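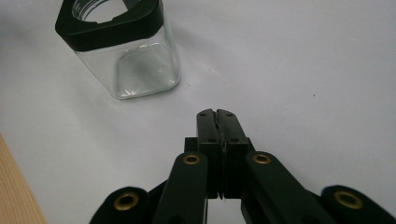

Nollby Hand-Held Gripper
Demonstration Unit and Visit Program

Overview

The Nollby is a two-finger gripper carried in the hand and used to teach handling tasks to automated packing cells. An operator performs the task with the Nollby, and the recorded motion is prepared for use on a robot arm fitted with matching fingers. The unit is offered by Saarela to packing plants, laboratories and technical colleges, and may be seen in use at the Saarela demonstration room throughout the year.

Purchasers are asked to attend a demonstration before placing a first order. Attendance is free of charge.

Construction

The jaw is formed by two rectangular black fingers with chamfered tips, faced on the inside with a textured gripping pad. The fingers are driven through black linkage arms, and the pivots run in brass rings set into the arms. The rings can be replaced by the user with ordinary hand tools. Pads are a wearing part and are supplied in packs of 18.

Weight, ready for use: 560 grams
Maximum jaw opening: 130 millimeters
Pad packs: 18 pieces
Finish: matte black

The jaw opening was chosen with household and food jars in mind. Square jars with rounded corners are the standard test piece at Saarela, as they can be taken across the flats or across the corners and the two grips behave differently. Clear glass is used in preference to colored glass, and the jar is handled empty during the first part of every session.

What takes place at a demonstration

Sessions are held in the morning and again at 2 p.m. They are led by Umesh Malhotra, applications manager, or by Ilze Vītola, who is responsible for operator training. A session lasts two hours and follows a fixed order.

The first half hour is given to the unit itself. Visitors are shown how the jaw is opened and closed, how the pads are changed, and how the pivots are checked for play. The second part is the jar exercise. Each visitor approaches a collared jar on a plain white surface with the jaw closed, opens it, takes hold of the glass below the collar, moves the jar to a marked position and releases it. The exercise is then repeated with the grip on the collar. Most visitors find the second version harder, and the instructor will pause there for questions.

The final part takes place at the Drernisier cell, where an arm carries out the same exercise from recordings made earlier. Visitors who have completed at least five clean repetitions may ask to have their own recordings prepared and run. Preparation takes one working day, and the results are sent afterward by e-mail - they cannot be shown within the session.

July open day

The annual open day takes place in July, from 9 a.m. to 4 p.m. No booking is required, although groups of more than six should write in advance. In addition to the jar exercise, there will be a display of closures and collars from the Sarkura packaging line, presented by Shahnaz Karunaratne and Kumudini Karunaratne, and a short talk by Jiahui Lei on the handling of clear glass. The talk is given at 10:30 a.m. and repeated at 1:15 p.m. Seating in the talk room is limited to 34.

Visitors may bring containers of their own for trial. Items should be clean, empty and free of labels. Containers wider than the stated jaw opening cannot be tried on the day.

Supplied with the unit

Nollby hand-held gripper
One pack of pads
Spare set of brass pivot rings
Carrying case
Printed operator guide in English
One place on the half-day training course, valid for 12 months

Care and maintenance

Pads should be brushed clean after each day of use and replaced when the surface has become smooth. Solvents must not be used on the pads or on the plastic arms. The pivot rings require no oil. Discoloration of the brass does not affect operation, but any ring that has become loose in its arm should be replaced before the unit is used again.

Ordering and loan

Units are built to order. Delivery times are confirmed in writing with each quotation. Teaching institutions may apply for a loan of up to four weeks; the borrower pays return carriage and replaces any pads used. Loan requests should state the intended task, the containers to be handled and the number of operators to be trained.

Questions concerning demonstrations should be addressed to Ilze Vītola. Questions concerning orders, loans and spare parts should be addressed to the Saarela sales office, which is open until 5 p.m. on working days.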